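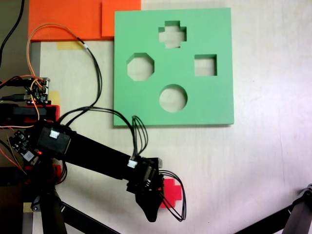 PRESS RELEASE

8 October 2023

Srisuk says most "educational" labels on shape sorters promise too much

Srisuk, a small play and early learning group, today published its review of shape-sorting toys sold to parents of toddlers. Its main finding will not please the people who write the boxes: a board with holes in it is a board with holes in it, and the claims printed around it are mostly guesswork.

The group collected 37 sorters over the summer and read every word of the packaging and leaflets. It also asked parents and nursery staff what they thought they were paying for. More than 300 replied. Many said they had picked one toy over another on the strength of a phrase such as "boosts early math" or "trains problem solving." Few could say what the phrase meant.

"I have nothing against shape sorters," said Hsiu-ying Lu, who led the review. "I grew up with one and my kids had one. What I object to is a leaflet that tells a tired parent their child will fall behind without it. We wrote to the makers and asked what that was based on. Some sent us back the leaflet."

The review is kinder to plain designs. It singles out the simple flat board with four openings – cross, octagon, square and circle – as a sensible starting point, and asks why so many sets pile on extra shapes, sounds and lights. The octagon comes in for some doubt all the same. Reviewers noted that it is close enough to a circle to confuse a young child, and that makers tend to describe this as a "challenge" after the fact.

The cross was the shape adults argued over most. A red cross block can look easy on the shelf, but it has to be turned until its arms line up with the opening, and several nursery workers said children often give up on it first. Others said it was the one children kept going back to. The review does not pick a side.

"People want me to say the cross is hard or the cross is good," said Raimo Juntunen, a nursery teacher who took part. "I've watched kids push it at the round hole for ten minutes and be perfectly happy. I don't know what they learned. Neither does the box."

Srisuk also questions the thinking on color. Some makers match each block to its hole, while others use one color for the board and different ones for the pieces, such as a red block with a green board. Both camps claim theirs is the better way to learn. The review found no good reason given for either, and suggests parents buy whichever one is easier to spot under a couch.

The group makes three requests of manufacturers: drop the age promises that cannot be backed up, sell replacement blocks singly, and print the size of the smallest piece on the front of the pack in type a person can read.

Konrad Witkowska, who handles complaints for Srisuk, said he expects little movement before the holidays. "We asked for the same thing on stacking rings. Two makers changed the wording. One of them changed it back in July."

The full review is free to read at the Srisuk office and can be mailed on request. Press questions should go to Stanisława Ziółkowski.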